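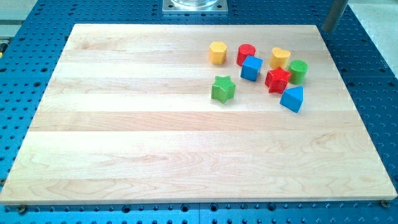
Maple play board finished, and a question about the shape blocks

Posted by wonkyvice

Well, it's done! I've been banging on about this one in the workshop chat since May, so thanks to everybody who put up with me. It's a plain maple board, long strips edge-glued, sized to sit across my daughter's knees or on the coffee table. She's just got to the stage where she tips every sorting block out of the bucket and wants somewhere flat to put them, and the carpet drives her mad because nothing stands up on it.

I went 600 long and 17 thick. The strips came out of an offcut bin at Ultville and the colour goes from cream to proper honey, with some lovely wavy grain down one half. I did think about sorting them so it all matched – glad I didn't bother!

Two questions. Would you round the edges over or leave them crisp? And has anyone got a favourite finish for something that's going to be chewed?

Reply from Dilwyn Prydderch

That's a beauty. The wavy stuff is the best bit, and an oil will make it jump out at you.

Round the edges, no question. 3 mm roundover bit, then a light hand sand on the corners. My grandson took a header into a square-edged tray once and I've rounded everything I've made for him ever since.

Reply from tilly_makes

Love love love this. I'm a family day care educator and I'd have a stack of these if I could. We use boards as "work spots" – one kid, one board, and it's amazing how much less squabbling there is over who has the yellow heart (it's always the yellow heart).

The blocks with the ribbed tops are so much nicer than the shiny ones, by the way. Little fingers get a grip on them. Mine will sit and scratch a fingernail over the top of the star for ages.

Reply from gumnut62

Nice work, but I'll disagree with Dilwyn on the roundover. A tiny chamfer is plenty. Go too round and a cylinder that rolls to the edge keeps going, straight under the couch. Leave a bit of an edge and you've at least got something to glue a lip to later.

Reply from Dilwyn Prydderch

A chamfer won't stop a rolling cylinder either, mate! If she wants them to stay put she needs the lip from the start.

Reply from gumnut62

Fair call. I still reckon chamfer.

Reply from wonkyvice

No lip, I'm afraid. She likes sweeping the whole lot off with her arm and I'm not taking that away from her, haha.

Tilly, do yours match them by colour or by shape? We've got a red star and a green star and she'll put those two together, then get cross when I hand her the red cylinder as well.

Reply from tilly_makes

Both, depending on the day! Two stars together is a shape match so she's doing brilliantly. Try the blue cube and the blue triangle next and see if she'll go for colour. Don't correct her though, just put them near each other and wander off. Half the time mine ignore all that and build a tower, and the triangle always goes on top.

Reply from sandpaper_sal

On finish: I've used the Wandach board wax on three toys now and I'm very happy with it. Goes on with a rag, buffs up soft, no smell after a few days. Check the tin for what it says about toys before you buy, whichever brand you end up with.

Sand to 240 first, wipe it with a damp cloth to raise the grain, let it dry and sand again. Maple goes blotchy with stain but it's a dream with a clear finish.

Reply from gumnut62

Agree with Sal on raising the grain. Finish both faces the same, too. I only did the top of mine and it cupped like a potato chip over one summer.

Reply from wonkyvice

Both faces, got it. Tin of wax ordered, and I'm going with the small roundover (sorry gumnut!). Will post again once it's had its second coat.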